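Inicio > Participa > Convocatorias abiertas

Usamos cookies propias y de terceros. Si sigue navegando, entendemos que las acepta.

Buscamos participantes para una prueba de estuches y cajas con tapa

Cada temporada llega a Jurkcombe un catálogo lleno de estuches «intuitivos», «nobles» y «para toda la vida». De los 413 que hemos revisado hasta ahora, casi ninguno explica qué quiere decir con eso. Por eso convocamos a personas corrientes, con cajones corrientes, para que abran, cierren, llenen y vacíen unos cuantos y nos digan qué les parece. Sin adjetivos de catálogo, a ser posible.

No hace falta experiencia. Preferimos incluso que no la tenga: los aficionados a la marquetería suelen perdonarle demasiado a una bisagra. Sí pedimos ser mayor de edad, poder venir dos tardes en mayo y escribir una ficha legible.

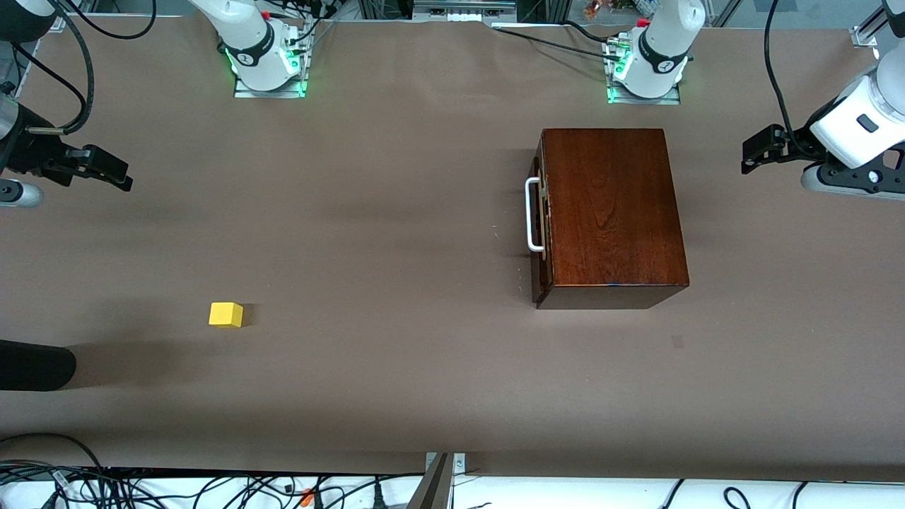
La primera tarde se dedica a los estuches cerrados. Cada participante anota qué guardaría dentro y cuánto cree que cuesta, antes de tocar nada. Desconfiamos sobre todo del barniz: una caja rectangular de madera, de un marrón rojizo y con la veta a lo largo de la tapa, gana puntos en cualquier encuesta sin que nadie la haya abierto. Queremos saber cuántos le dura esa ventaja – y si le dura alguno.

La segunda tarde se abren. Marta Hnatiuk reparte las fichas y Dennis Tanui recoge las quejas, que han de ser concretas. «Bonito» no nos sirve. «La tapa me pilla el dedo», sí.

Qué ofrecemos: 94 euros por las dos tardes, merienda y el billete de autobús desde Hestport. No regalamos los estuches, por mucho que otras convocatorias lo prometan (y luego manden un llavero). Quien falte a la segunda sesión no cobra la primera.

Para apuntarse, envíe unas líneas a Hipólito Saavedra, en la oficina de Jurkcombe, con su edad, su horario y la última caja que compró y dejó de usar. Lo último es obligatorio. No pedimos currículum ni carta de motivación; las que recibimos el año pasado parecían todas la misma.

Contestamos a todo el mundo, también para decir que no.

Compartido 368 veces · 8 comentarios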